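Workshop Forum > Arms and Automation > Build Logs
Thread: Server teardown arm at the Rankin shop, worth the trouble?

kallport_dan
Aug 27, 2018

Update on the arm. It now gets the gripper down into an open server chassis and stops over the board without hitting the sides. Goal for December is pulling drive caddies and memory without a person standing there. We have a pile of old servers from the Werkeck clearout and I'd like the arm to do the boring part. The wrist camera is wired in and giving me a usable picture. Comments welcome, including the grumpy ones.

solderwick
You know I'm one of the grumpy ones. What does it do today? I don't mean hover. Has it taken one part out of one machine and put it down somewhere?

kallport_dan
It has pulled a caddy. Three tries out of 15, with me nudging the start position between tries. Memory, zero so far. I haven't let it near a processor.

solderwick
So twelve misses, with help. I can clear the drives out of one of those boxes while my coffee is brewing. I'm not against arms, I have one, it mostly holds a lamp. But every log in this section reads the same. The hovering works, the grabbing is "almost there," and then the posts stop.

mudflap77
That's a bit harsh. Three with a homemade gripper is a start. I never got one out of mine.

tinbox_rae
I'm with solderwick on the numbers but I think the drives are the wrong thing to worry about. Memory slots have those little latch clips on the ends. You have to push them outward and then lift the stick straight up. How does a two finger gripper do both? If it pulls at a slant you'll crack the slot, and then the board is scrap.

kallport_dan
Plan is one clip at a time with the fingertip, then the lift as a separate move. The boards are scrap value anyway.

tinbox_rae
Then say scrap. Your first post in Jarodton Swap said "reusable parts."

mudflap77
Can the camera tell the caddy apart from everything else in there? All that bare metal throws glare on mine and the software loses its mind.

kallport_dan
The blue tabs help a lot. I key on those. Away from the tabs it gets confused, mostly by the ribbed metal and the square holes in the shroud.

solderwick
And the next batch with tabs in some other color?

kallport_dan
Then I pick another color. It's a setting.

solderwick
Okay, fair. I still say a jig that holds the chassis at a fixed angle would do more for you than any camera work. Is it even square to the arm?

kallport_dan
No, it sits at a slant. Wrist view, with the fingers at the bottom and the drive up past the socket:
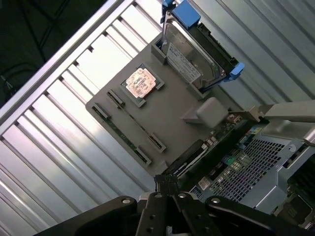

Next steps

1. Build a fixed cradle for the chassis, as solderwick says. Scrap angle iron, two stops, one clamp.

2. Run the caddy pull again with no nudging from me and post the count, good or bad.

3. Try the latch clips on a dead board with no memory in it.

tinbox_rae
Put number 3 first. If the clips don't work you only have half a project, and you'd want to know before you cut any iron.

mudflap77
Cradle first. You can't test clips on something that slides.

solderwick
I'll look in again in December. Bring the count.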